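Wristbands on, please, and other desk rules

A bunch of you wrote in after the November issue asking when our handling rules for paper tasks would be fit to share. Well, they're nearly there! We've been calling them the Stastari rules (after the project, no deeper reason), and I've spent most of my week at the desk with the tables, trying the wording out on real sheets before it goes to everybody who records for us.

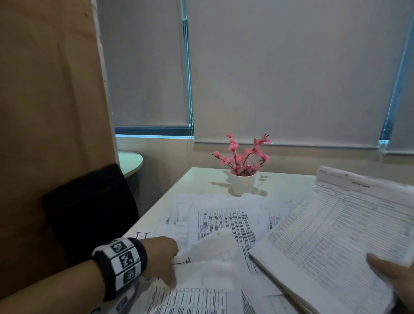 Kumudini Weerakoon

The rule I get the most mail about is the marker rule. It used to say "markers must be visible," and you can guess how that went: visible to whom, and for how long? Bernd Fuchs went through 364 clips from last season and set aside 96 where the wrist position dropped out partway, mostly during page turns. So the new wording says the printed strip sits flat on the band with no folds, sleeves stop short of it, and you check it again before each new task. Boring, I know, but Bernd gets his evenings back.

Next is pace. Please handle paper the way you would on any normal workday. Some of our early recordings look like people defusing a bomb (mine included), and a robot that learns from those is going to be terribly polite and terribly slow. If a sheet curls or slides, let it, and deal with it as you usually would. Don't stop and start over. 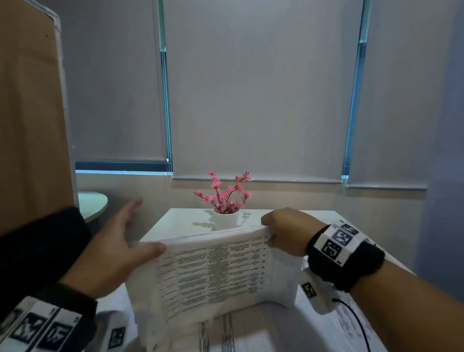
Going through the printed tables, wristbands on.

Then there's what's on the page. Sajib Sheikh wants rule 22 made a lot stricter: no personal records on the desk, ever, even if you think the print is too small to read. I was on the fence, and he talked me around. Cameras get better and files hang around for years. Wijesinghe's team already works this way, and they say it costs them a few minutes of prep.

Still open: cables. Karthik wants them taped along the forearm, and Sunil says tape pulls on the sleeve and makes people move funny. I've tried both and I lean toward Sunil, but send me your own experience, especially if you're left-handed. Comments go to the usual Vidow address, and please put the rule number in the subject line so I can find them again.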